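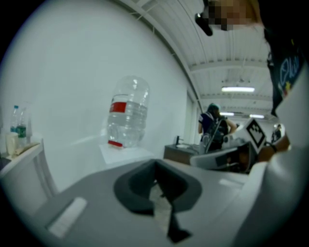

Large clear water bottle with a red label, cap end down.

Home | Kitchen | Mending | Paper & Books | Odds and Ends | About

Getting the loft smell out of old comics (and keeping them flat)

By Flora Pollock
5/9/22
14 comments | Share

Right, comics. I've been promising this one for ages and people keep asking, so I'm going to put down everything I do when a box of old weeklies comes into the house smelling like a wet dog's blanket. I'm no conservator, I just buy a lot of old paper and I've ruined enough of it to have opinions.

The last lot came from the Drosenstead car boot, 78 comics in a banana box, mostly Fosura Weekly with a few summer specials and a football annual that had lost its spine. I paid too much for them. I wanted issue 922, the one with the fold-out map of the moon base, and there it was near the bottom with a rusty staple and somebody's sums down the margin in biro. I was so pleased I didn't notice the smell until I got them in the car!

Before they come in the house

Don't carry the box straight upstairs and put it with the others. I did that once and ended up with silverfish in my annuals, and it took most of a winter to be sure they'd gone. New arrivals live in the porch now, in a lidded plastic tub, for a good fortnight. Chuck the cardboard box they came in, even if it looks all right. Damp card is where the trouble lives.

Go through them one at a time on an old sheet. Hold each one by the spine and fan the pages very gently over the sheet so the crumbs and dust drop out (you'll get bus tickets as well, and once I got a whole pressed pansy). A soft paintbrush does the rest, the sort you'd use for watercolours. Brush from the spine outwards, never towards it, or you just push the grit down into the fold.

Anything with furry mould on it goes in its own bag and gets dealt with outdoors with a mask on, or it goes in the bin. I know, I know. But one mouldy comic isn't worth the rest of the tub, and it certainly isn't worth your chest.

The smell

I've tried most things. Tumble dryer sheets make your comics smell of loft and tumble dryer sheets, so skip those, and I think they leave something greasy on the covers too. Cat litter works, the plain clay kind with no scent. What I like best is bicarb.

You want two tubs, a big one with a tight lid and a small one that sits inside it with no lid at all. Tip a whole packet of bicarb into the small one. Stand the comics upright in the big tub with the pages a bit loose, as if they'd been opened and not quite shut, and put the small tub down at one end where it can't tip. Lid on. Leave it 9 days and don't keep opening it for a sniff, which I always do.

When you take them out, air them indoors somewhere shady for an afternoon. Not the windowsill! Newsprint goes brown in the sun so fast you can nearly watch it happen. If they still pong, fresh bicarb and go round again. The really bad ones take me three goes, and there's a Christmas special from that banana box that I've given up on, it lives in a bag on its own and I read it with the window open.

Eilidh Swanson wrote in to say she uses crumpled newspaper between the layers in place of bicarb and swears by it. I tried it with half a dozen tatty ones and it did help with the damp feel of the pages, but I'd use plain white kitchen roll myself, as I got a faint grey smudge on one back cover. Thank you anyway Eilidh, and I loved the picture of your shelves.

Creases and curly corners

Weeklies were rolled up and shoved through letterboxes, so they nearly all have a roll to them. Lay the comic between two sheets of clean baking parchment, put it on a flat board, put another flat board on top and then weight the lot. I use the Mackay encyclopaedia, which I was given when my aunt moved and have never once looked anything up in. Any heavy books will do so long as they cover the whole board. Leave it at least a week, and longer if you can stand it.

Please don't iron them. There's a chap on one of the collecting forums who irons everything and his look lovely in photographs, but I scorched a perfectly good back cover doing it his way, and the shine on the cover went patchy as well.

Dog-ears I turn back with my fingernail through a scrap of parchment, just once, and then straight under the boards. If you keep bending a corner to and fro it will come off in your hand.

Rusty staples

Leave them be if they're only a bit brown. If they're properly rusty and staining the pages, open the comic at the middle and ease the legs up with something thin and blunt. I use a little butter spreader. Lift the legs till they're straight, then turn the comic over and draw the staple out from the spine side. Go slowly, the paper round the holes is usually the weakest bit of the whole thing.

I don't put new staples in mine. I sew them with one loop of white cotton through the old holes, tied in the middle, not too tight. Serious collectors will tell you that's a sin and they may be right, but mine are for reading.

Tape

No sticky tape. Not even the expensive clear one! It goes yellow and then the sticky creeps out at the edges and grabs the next page. If a cover has come right off, just tuck it back in place and keep it in a bag. For a tear I want to mend, I use the thin repair tissue you can get from bookbinding suppliers and a dab of wheat paste, put on with a small brush and dried under the boards with parchment both sides. Practise on something you don't care about. I practised on a seed catalogue.

And if there's old tape on there already, leave it. I've never got a piece off without taking half somebody's face with it.

Where to keep them

Not the loft and not the garage. The bottom of a wardrobe on an inside wall is fine, or under the spare bed if the room's heated now and then. Mine are in Avport boxes, the shallow sort, stood upright with a stiff card every so often to stop them slumping. I bag the good ones and put 4 of the scruffy ones to a bag, which I'm sure is wrong but bags aren't cheap.

Don't pack the box so full that you have to tug. You should be able to get your hand down the side. If a box is only half full, pad the empty end with folded card so they don't all lean over and set like that.

I go through mine every November, when it's too horrible to garden, and have a look for silverfish and a general sniff. It's supposed to be a quick check. Last year I sat down on the bedroom floor with the first box and I'd read an entire run of the submarine serial before I noticed it had gone dark and there was no tea on.

A few odd ones I get asked

Biro in the margins: leave it. Pencil comes off with a soft white rubber if you hold the page flat with your other hand, but try a tiny corner first as cheap newsprint goes fluffy.

Sticky price labels on glossy covers: warm the label with a hairdryer on low, held well back, and peel it almost flat against itself. On newsprint covers don't bother, you'll take the colour with it.

Free gifts still stuck to the front: lucky you! I'd take a photo and then keep the gift in its own little bag beside the comic, especially if it's anything rubbery, as old rubber goes tacky and marks whatever it's leaning on.

If anyone's got a spare centre page from the Fosura summer special with the lighthouse on the front, please leave me a comment. Mine has been cut out for the competition on the back of it.

Filed under Paper & Books | 14 comments | 9 shares
Older post | Newer post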